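Spring swap day is back at Ovside Hall

We had such a good time at the last swap day that Pushpa Vashisht has talked us all into another one, and this time it's bigger! The hall is ours from 12 until late afternoon on the second Saturday in May, so there's time for a proper browse, a cup of tea and another browse after that.

If you haven't been before, it works like this. Bring anything clean and in decent shape that you no longer want (books, puzzles, seedlings, curtains, that cake tin you've got two of) and take home whatever catches your eye. You don't have to bring something to take something, and no money changes hands except at the tea table. Last time almost 31 bags of clothes came through the door and hardly any were left by the end, which I still find wonderful.

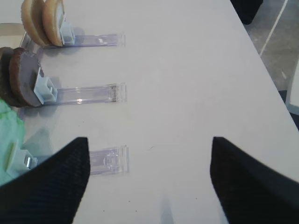
Shahla Soltani is running the plant corner again. She has tomatoes, chard and a purple basil I've had my eye on for weeks, and she'll happily tell you what will cope with a shady yard. If you have spare pots, please bring those too – we ran out in the first hour.

New this year is a mending table by the stage. Bring a shirt with a missing button or a jumper with a hole and somebody will show you how to sort it out.

Large furniture won't fit, I'm afraid, but you can pin a card on the board by the door. Drop-offs from 10 that morning, side entrance please.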